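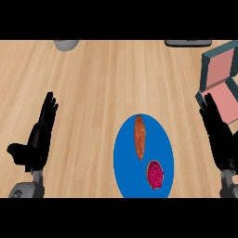
Bench notes, November

Started 7:40 a.m. Cold in the back room again, 10 C on the wall thermometer, so nothing glued before lunch.

Main job today was the moisture question on the Paucar order. To recap for whoever reads this after me: the customer wants tabletops in white ash, and the yard that sold us the boards says they are kiln dried to eight percent and ready to use. I don't believe a yard's tag. I have believed it twice and both times ended up planing a cup out of a finished top in somebody's dining room.

Took the pin meter and went through the stack. Readings all over the place. Top boards 8 and 9, which agrees with the tag very nicely and is exactly where a buyer would stick a meter. Boards from the middle of the pack came up 11, 12, one at 13. Turned the meter over, changed the battery, did it again. Same.

Elango says the meter is wrong. His argument is that it is set for the default species group and that ash reads high on it. Fair point, so I looked up the correction in the booklet. It takes off less than one. That does not get you from 13 to 8. He then said the pins weren't in far enough, which would make it read low if anything, with the dry skin on the outside. We left it there.

So, oven test. Slow but hard to argue with. Cut a one-inch slice from a middle board, well back from the end, knocked the fuzz off with a block and weighed it right away on the small scale.

Sample A, wet weight 78.0 g. Into the toaster oven at 217 F, door cracked, out every hour for weighing.
8:55 in
9:55 72.6
10:55 70.4
11:55 69.7
12:55 69.5
1:55 69.5

Two the same in a row, so calling it dry. Loss is 8.5 g, over 69.5, makes 12.2 percent. The meter said 12 for that board. I would like it noted that the cheap meter was right and the tag was not.

One slice from one board is not much of a case and I know it. Cut three more this afternoon from other layers. Those go in tomorrow, all together, if the oven holds its temperature with four pieces in it. Not convinced it does. It swings a good bit even when it's nearly empty, and I only trust it because the weight stopped moving.

Called the yard. The man on the phone was pleasant and told me wood picks up moisture in transit. It was on the truck for one afternoon under a tarp. Asked him for the kiln record for the charge and he said he would look. Wrote down pack number 3881 and read it back to him twice. We'll see.

What this means for the job. If the middle boards are at 12 and the customer's house is at 7 in winter with the heat going, then a 38 inch top will shrink somewhere near half an inch across. I ran it with the flat-sawn figure and again with the quarter-sawn one and our boards are mostly flat. The plan drawing has breadboard ends with the slots cut for a quarter inch of total movement. Whoever drew that was hoping. It was me, in September, going by the tag.

Options, as written on the door:
Wait. Sticker the stack in the heated room and check weekly. Costs us bench space and three weeks, probably more.
Go ahead with the dry boards only. There are enough for one top if I'm lucky with knots, and not for two.
Lengthen the slots and glue up now. Elango's preference. It will hold, I suppose, but then the ends stand proud of the sides by a quarter inch every January and the customer rings up.

Going with the first, and starting the one top from the dry boards in parallel. Told the office. They asked if it could be two weeks. I said the wood has not been consulted.

Stickered the stack before lunch. Three-quarter stickers, 16 inches apart, lined up one over the other, cinder blocks on top. Wrote the weight on three marked boards in pencil so we can follow them without poking more holes. Board 1 weighed 472 oz on the shipping scale, which I mention only because that scale insists on ounces and I could not get it to do anything else. Somebody find the manual.

Second item. The Hondgate hardwax finish. A rep left us a quart last month with a leaflet that says one coat, full cure in 24 hours, resists wine, coffee and vinegar. I put one coat on an ash offcut as instructed and left it a full week, which is six days more generous than the leaflet.

Drops of each, under a watch glass, checked at one hour and at overnight.
Coffee: clean at one hour, faint ring overnight.
Red wine: clean at one hour, clear purple ring overnight.
Vinegar: dull spot at one hour, rough to the fingertip overnight.
Water: nothing at one hour, slight haze overnight that went away by noon.
Olive oil: nothing.

To be fair to the stuff, nobody leaves vinegar on a table overnight on purpose. But "resists" is doing a lot of work on that leaflet. It looks good, it goes on easily with a white pad, and it doesn't yellow the ash as much as our usual oil does. With two coats it might be a decent finish. Two coats also doubles the price per square foot, and the rep's whole pitch was the price.

Did a second offcut with two coats this afternoon, and a third with our usual Flargate oil for comparison – should have done that one the first time. A test with nothing next to it doesn't tell you much. Labels are on the back in marker. Do not sand them off. Yes, that has happened.

Small things.
The Prusis planer is leaving snipe on the outfeed end again, last three inches. I leveled the tables in the summer and was told that would be the end of it. Bed rollers next.
Out of 120 grit disks. Plenty of 150, which people keep using instead and then wondering why it takes so long.
Dehumidifier bucket was full at 4:15 and had shut itself off. No idea for how long. Please empty it when you pass, or the stickered boards are just sitting in a damp room with a heater.

Tomorrow: samples B, C and D in the oven first thing, wet weights before anything else. Ring the yard again about 3881. Pick through the dry boards for the first top and get them roughed out, a little thick.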